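Ruma Street Notes > Around the house > The animal box

The animal box

I have spent most of this week's spare time on the plastic animals. They used to live in an ice cream container, then two ice cream containers, and for the past couple of years in an old esky with a broken handle. The esky sat under the stairs and anything with legs got thrown in it. Dinosaurs, farm animals, a few zoo ones, the odd superhero arm.

My son is seven now and doesn't play with them much, but my niece is three and plays with nothing else when she visits. She tips the whole esky out on the rug. Then she wants one particular animal, and we all get down on our knees and look for it. Last visit it was the hippo. It took most of the morning and it was in the esky lid.

So I decided to sort them. I also wanted the esky back, or at least to be rid of it.

Where they came from

About half of them were bought new, a few at a time, mostly as birthday presents or as bribes for haircuts. The rest came from an op shop in Plirnonine when we were driving back from the coast in May. There was a bag of them behind the counter for $4, tied at the top with a rubber band. I didn't look closely. My husband said we had enough animals, and he was right.

The bag ones are a mixed lot. Some have a maker's name under the belly and some have nothing. A couple had been coloured in with texta. One of the cows had been chewed by a dog, and I put that one in the bin without asking anybody.

Washing

I did them in the laundry tub with warm water and a squirt of dishwashing liquid. I left them in for as long as it took to hang out a load of washing, then went over each one with an old toothbrush. The feet are the worst part. There is always something stuck between the feet, usually Play-Doh.

Don't use very hot water on the soft ones. I did, and a giraffe now leans. You can straighten a leaning animal by dipping it in hot water again and holding it the right way under the cold tap, but I have done the giraffe twice and it goes back to leaning by the next day, so I've left it.

The texta mostly came off with eucalyptus oil on a rag. It also took a bit of paint off the zebra. I'd try it on the underside first if you have one you care about.

The hollow ones take in water through the little hole and hold it. I squeezed them out and stood them on a towel on the verandah for two days, and then squeezed them again and more came out. A few had black bits inside. Those went in the bin as well.

Sorting

My first plan was farm, zoo and dinosaurs. It works until you get to the goats, which could be either, and the buffalo. My son said the wolf was a farm animal since it goes to farms. I wrote labels and then took them off again.

In the end I sorted by size, which sounds silly but makes more sense with a three-year-old. Anything that fits in her fist goes together. Anything bigger goes together. Dinosaurs are separate, mostly to keep the peace, as my son still considers those his. The baby animals used to be matched up with their mothers and I gave up on that too.

There's a family up the road, the Agarwals, whose kids keep theirs in an old shoe organiser on the back of a door, one pocket for each kind. It looks very good. I tried to imagine my niece putting a pig back into the right pocket and decided against it.

Trays instead of tubs

The thing that has helped most is using trays. A deep tub means digging, and digging means tipping. With a tray you can see everything at once and the sides are still high enough that animals don't go over the edge every time somebody moves one.

I wanted plain ones in a light colour. Dark animals disappear in a dark tub, and we have a lot of dark animals – the gorilla, the bull, the black one my niece carries about. On a pale bottom you can find them straight away. Rounded corners are good too, as they're easier to wipe and there's nowhere for sand to pack in.

I looked at the Tretar storage trays, which come in sets with lids. The lids put me off. They add to the price, and I know that in this house they would be under the couch in a week. Trays without lids stack well enough if they're empty and not at all if they're full, so mine sit side by side on the low shelf.

The bear, or not a bear

The black one needs a paragraph to itself. It was in the op shop bag. It is small and black all over, no other paint on it, and it stands on four legs with its head up. I have always called it a bear. My husband says panther. Narendra Dixit, who taught with me for years and now knows far more than I do about wildlife, had it in his hand for a good while at our table and said the ears were right for a bear and the legs weren't. He wouldn't go any further than that.

From behind, I still say bear. From the side I can see what my husband means. My niece calls it Kitty, so that's a vote for panther, although she calls the seal Kitty as well. 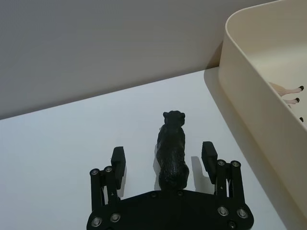 Seen from the back.

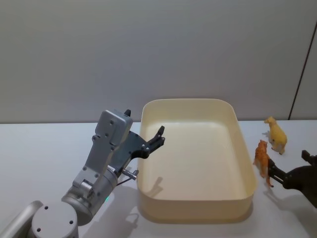
The cream tray, with nothing in it.

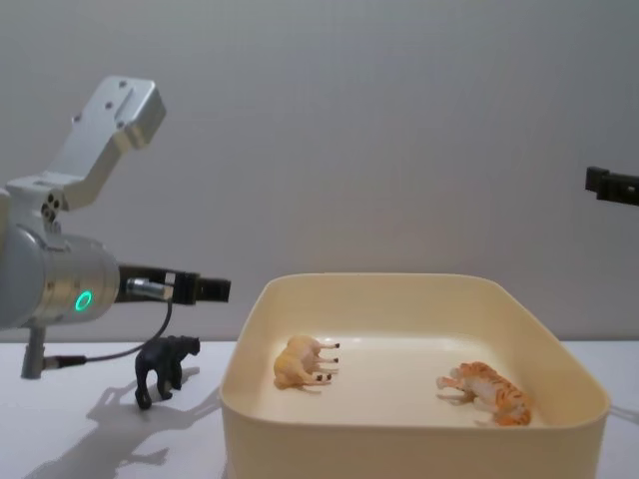
I've settled on it going with the small animals, wherever it belongs in nature. It does get lost more than the others. It was in the dryer once, and another time in the car, down where the seatbelt clips in.

What didn't go back

I kept fewer than I thought I would. There were three identical sheep, for example, and a lot of very small farm fowl that I think came from a cake. My son went through the discards and rescued a crocodile. The rest that were clean and whole I put in a bread bag for the kindy, which is always after things for the sandpit. They don't want anything smaller than a matchbox, so check with yours before you drop off a load.

The superhero arm stays in the kitchen drawer in case the superhero turns up.

Putting away

The rule is that one tray comes out at a time. It goes on the table or the rug, and it goes back on the shelf before the next one comes down. This has been going for 31 days now with my son and one weekend with my niece, and the weekend was not too bad. She likes putting them in a tray. She lays them all down on their sides and says goodnight to them, and it takes a very long time, but they do end up in there.

I thought about taping a picture to the front of each tray so she'd know what went where. I may still do it. For now I put one animal in as a starter and she follows that, more or less.

A reader asked under my post about the linen cupboard whether I ever go back and say how things are holding up. The linen cupboard is holding up apart from the bottom shelf, where the beach towels are. I'll have another look at the animals after the school holidays, when both kids will be here at the same time and the dinosaurs will be an issue.

The esky is still under the stairs. The hinge is all right and it only needs a handle, so I've been told we aren't throwing it out. It has the picnic rug in it at the moment, and the pump for the air bed.

If anyone knows how to fix a leaning giraffe for good, leave a comment. I've read that you can put wire up the leg, but I don't like the idea of wire near a three-year-old.

Recent posts

The linen cupboard, one shelf at a time
Getting texta off the dining chairs
Lunch boxes that came home
What we took to the coast and didn't use
Moving the herbs away from the tap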